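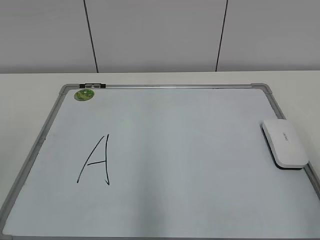
Whiteboard workspace used with the Levura tabletop arm, with a hand-drawn letter A, a magnet and an eraser.

The Levura Board Kit is a tabletop robotics package for writing and erasing on a whiteboard laid flat. It is made by Clerard, a manufacturer of teaching equipment based in Padovham, and was introduced in March 2022 as an addition to the company's Levura arm. The kit is sold mainly to technical colleges and small research groups.

Contents and setup

The standard package contains a marker holder, an eraser mount, a fixed camera stand and a software license for one workstation. The arm and the board are sold separately. Any framed board with a flat, glossy surface may be used, provided that it does not shift on the table. Before first use, the operator touches the marker to each corner of the writing area, and the software stores the height of the surface at those points.

Tasks

The software includes 30 prepared exercises. The simplest ones cover single capital letters and straight lines. Later exercises combine drawing with object handling, such as moving a magnet to a new position or picking up an eraser and wiping a marked area. Users may also record their own tasks by guiding the arm by hand – a method the manual recommends for curved letters.

Versions and price

The kit is listed at $1,399. A larger edition, sold under the name Zürcher, adds a second camera stand and a longer marker holder and is priced at $2,000. Version 19 of the software, released on 10 June 2024, added support for boards of unequal height and a slower erasing mode. Older kits can be updated without new hardware, although the original eraser mount does not support the slower mode.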